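¿Puede ya un brazo robótico vaciar un escurridor de vajilla sin supervisión?

Publicado por Jitendra Prajapati en Automatización doméstica y taller 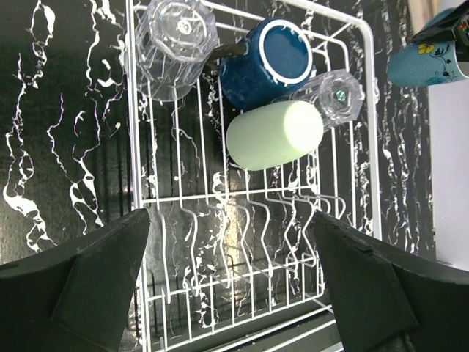 Llevo desde abril intentando decidir si tiene sentido dedicar presupuesto a automatizar una tarea muy concreta: pasar vasos y tazas del escurridor a un estante. No hablo de lavar. El escurridor es de alambre blanco plastificado, con separadores ondulados para platos, y está sobre una encimera negra brillante con vetas blancas. Las piezas son las de cualquier cocina: vasos de plástico transparente, tazas de cerámica con asa, un vaso cilíndrico verde claro mate. Casi siempre quedan tumbadas y a veces una tapa a otra.

El planteamiento sería dos brazos con pinza de dedos paralelos, cámara en la muñeca y control por política aprendida a partir de demostraciones teleoperadas. He leído material de Drilano y de Radine y ambos hablan de «manipulación general», pero ninguno publica tasas de éxito por tipo de objeto, y es el dato que necesito.

Dudas concretas:

– Con material transparente, ¿es viable trabajar solo con RGB o hace falta profundidad?
– ¿Qué volumen de demostraciones es razonable para una sola tarea con variación moderada de objetos?
– ¿El tiempo de ciclo es asumible o seguimos en órdenes de magnitud por encima de una persona?

No busco opiniones sobre si merece la pena fregar a mano. Gracias.

Kazimiera Olszewski
Respuesta aceptada

Respondo por partes. Trabajo en integración de celdas de manipulación y hemos tenido un caso parecido en una cocina de empresa, con tazas y vasos mezclados.

Transparentes. Los sensores de profundidad por luz estructurada o por tiempo de vuelo fallan de forma sistemática: la señal atraviesa la pared del vaso y devuelve la superficie de detrás, o no devuelve nada. Sobre encimera negra pulida el problema se agrava, porque el propio fondo da reflejos especulares y zonas sin medida. Los alambres finos del escurridor tampoco se reconstruyen bien. En nuestra instalación acabamos descartando la nube de puntos y usando RGB desde dos puntos de vista, uno fijo y otro en la muñeca. Las vetas se deforman al verse a través del plástico, y un modelo entrenado con ese fondo aprende a aprovecharlo. El inconveniente es que aprende esa encimera. Al cambiarla por una lisa y clara, el rendimiento cayó hasta que reentrenamos.

Agarre. Una taza tumbada no es un objeto, son varios según hacia dónde mire el asa. Si el asa se mete entre los alambres, el tirón vertical arrastra el escurridor entero. Hay que fijarlo a la encimera o enseñar una extracción con giro previo. Con los vasos de plástico el fallo típico es el contrario: exceso de fuerza, deformación de la pared y pérdida del contacto al soltar. Limitad la corriente de la pinza y poned almohadilla blanda en los dedos. Con dos brazos, definid además quién tiene prioridad de paso sobre el escurridor, o se estorbarán.

Demostraciones. Con 300 episodios obtuvimos un comportamiento presentable en piezas vistas y mediocre en piezas nuevas. Con 900 la diferencia entre vistas y nuevas se redujo bastante, aunque gran parte de la mejora vino de variar la posición del escurridor y la iluminación entre sesiones, no del volumen. Si grabáis todo en una mañana con la misma luz, el número total dice poco.

Tiempo de ciclo. Alrededor de 30 segundos por pieza, incluyendo reintentos. Una persona tarda dos o tres. Para uso nocturno es asumible. Para trabajar a la par de alguien, no.

Lo de «sin supervisión» del título: no. Cerámica y dedos rígidos requieren al menos una parada automática por par y una persona que pueda acudir. Nosotros registramos cada parada con vídeo y la revisamos al día siguiente.

Ruairí Ó Flaithearta

No vale la pena. Hace años que prometen lo mismo. Compra un lavavajillas, que es un robot que funciona, y deja los vasos dentro hasta que los uses.

Aatos Räsänen

Matizo la primera respuesta en dos puntos.

Primero, la profundidad no hay que descartarla siempre. Existen métodos de compleción que estiman la geometría de objetos transparentes a partir de RGB y profundidad incompleta. Son lentos en equipos modestos, pero para una extracción aislada sirven. En vasos con base facetada me han dado resultados peores que en vasos lisos, imagino que por la refracción en las aristas. No lo he medido con rigor.

Segundo, falta hablar del destino. Sacar la pieza del escurridor es la mitad fácil de la tarea. Colocarla de pie en un estante partiendo de una taza tumbada exige reorientarla en mano o hacer un apoyo intermedio. En el taller de Datholm probamos ambas cosas y la mayoría de los errores se concentraban ahí. El apoyo intermedio es más tosco y falla menos. Un tapete de silicona al lado del escurridor basta.

Sobre tu pregunta de presupuesto: haz una prueba de 500 extracciones con operador remoto antes de entrenar nada. Si un humano con los mandos no consigue sacar cierta pieza, la política tampoco lo hará, y es mejor saberlo antes de pagar las horas de grabación.

Comentario de Jitendra Prajapati

Gracias a Kazimiera y a Aatos. El escurridor no está fijado, así que empezaré por ahí. Haré la prueba teleoperada con los vasos transparentes separados de la cerámica y anotaré los fallos por orientación del asa. Si alguien tiene experiencia con almohadillas que aguanten agua y detergente, me interesa la referencia.

Comentario de Kazimiera Olszewski

Silicona de dureza baja, pegada y además atornillada. Solo con adhesivo se despega en pocas semanas. De acuerdo con Aatos en lo del apoyo intermedio.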